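Paper cups for an office coffee corner – how many to order?
Print | E-mail
2 min read | 34 shares

Hiu-tung Tang
I've inherited the coffee corner at Hukwood. We go through 65 paper cups on a normal morning, and half of them hold one inch of coffee until somebody throws them out in the afternoon. I could order a case of 219 from Gamage, but storage is one shelf, shared with the printer toner and a fondue set. Do I buy big, or push mugs and make enemies?

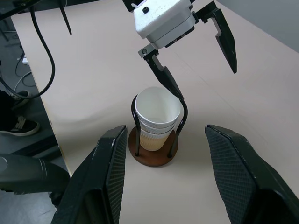 I-hsuan Hsueh
Buy small and often. We bought big once and the bottom of the box smelled like toner until spring. For mugs, put people's names on them. Shame works better than posters – we had 157 cups left at the end of September, after years of running out. Keep a short stack out for visitors and put the rest somewhere mildly annoying to reach.
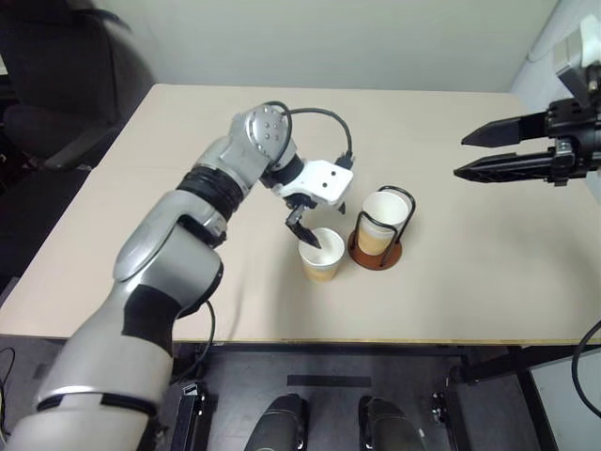 White paper cup on a beige tabletop.

Plurow
mugs. next

Elik
Mugs are fine if you have a dishwasher. We have a sink and a sponge of unknown age, so I stayed with paper and switched to a smaller size. Same complaints, less coffee down the drain. Also, who owns the fondue set?

8 comments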